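How to Dry Wool Blankets Without Shrinking Them

Posted Mon 28 October by Bronisława Krawczyk

My grandmother's wool blankets came to me in April, in a trunk that smelled of cedar and old soap, and I have been learning how to look after them ever since. I ruined one of them early on (it would now fit a medium-sized dog), so please take what follows as advice from someone who has paid for it!

Before you start, find the care label if there is one. My Pladorlow throw has a perfectly clear label, and the old ones have nothing at all, so I treat those as if they were the fussiest wool in the world.

Step 1 – Press the water out. Lift the blanket from the sink with both arms under it, because wet wool is heavy and will stretch if you pull it up by a corner. Press it gently against the side of the basin. No wringing, please, however tempting it gets.

Step 2 – Roll it in towels. Lay two big bath towels on the floor, spread the blanket over them, and roll the whole thing up like a jelly roll. Kneel on it for a bit. Swap in dry towels and do it again if the first ones come away soaked.

Step 3 – Lay it flat. I use a mesh rack set across two chairs, well away from the heater. Pat the edges straight and square up the corners while the wool is still damp, as it will keep whatever shape you leave it in. Leave it for 5 hours, turn it over, and then let it sit overnight.

Step 4 – Fluff it at the very end. A dry wool blanket can feel a little stiff, and my friend Ratree Chuensuk taught me to give it a short turn in the dryer on the no-heat setting, with nothing else in there. Set a timer for 20 minutes at the very most and check it halfway. If your machine has no setting without heat, skip this step and shake the blanket outdoors instead – it takes longer, but the fresh air does it good.

Step 5 – Brush and fold. Use a soft clothes brush, always in the same direction, and let the blanket rest on a bed for an afternoon before it goes into the closet. I fold mine in thirds and change the fold lines every season. 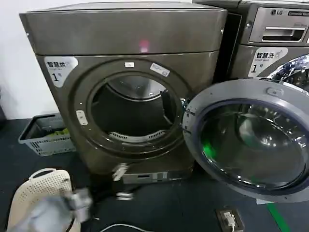
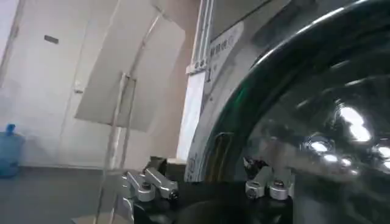
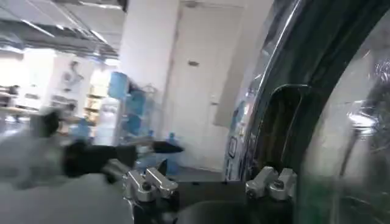

Can I use wool dryer balls with a blanket?

I would leave them out. They bump against the fibers and add rubbing, and rubbing is a big part of what makes wool felt. Save them for your towels and cotton sheets, where they do a lovely job.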